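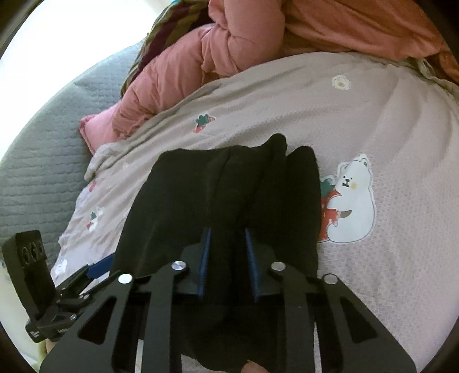 CARE AND WASHING

Section 3: Washing dark fabrics and light bedding

This section covers the Misura bedding set and the dark cotton throw sold with it. Read it before the first wash. The sewn-in label gives the short version, and the short version leaves out most of what goes wrong.

First wash

1. Sort the load. Dark items go in one pile, sheets and pillowcases in another. The throw is sold as colorfast. Treat that claim with some suspicion until it has been through the machine at least twice.

2. Test the dye. Dampen a white cloth and press it on an inside seam for 2 minutes. If color comes off on the cloth, wash the throw alone and test again.

3. Turn dark items inside out and close any zippers.

4. Set the machine to 40 °C or the nearest warm setting. "Eco" programs differ a lot from one maker to the next, and some run cooler than the display suggests.

5. Measure the detergent. The cap that comes with the Jundier liquid holds far more than a normal load needs. Fill it to the lowest line and ignore the rest.

6. Spin at 500 rpm for the throw. Sheets can take a faster spin.

NOTE: Vinegar and salt are often said to "lock in" dye. We have seen no difference with either one on this fabric. Vinegar may also be hard on rubber door seals, so check your washer manual before you try it.

Drying

1. Shake each piece out as soon as the cycle ends.

2. Hang dark items out of direct sun.

3. Tumble dry sheets on low, and take them out while the hems are still slightly damp.

CAUTION: Do not lay a damp dark item on a light sheet, even for a few minutes. Dye that passed the cloth test can still move under weight.

CAUTION: No chlorine bleach on any colored piece. "Color-safe" bleach is permitted on the sheets only, and we would still try it on a corner first.

Lint

Dark cotton shows everything. Sezer lint sheets claim to remove all of it in one drying cycle; expect to need a roller anyway. Empty the dryer filter before and after each load.

If a sheet picks up dye, keep it away from heat and rewash it right away. For stains that remain after 3 washes, see the Endov stain chart in Section 5.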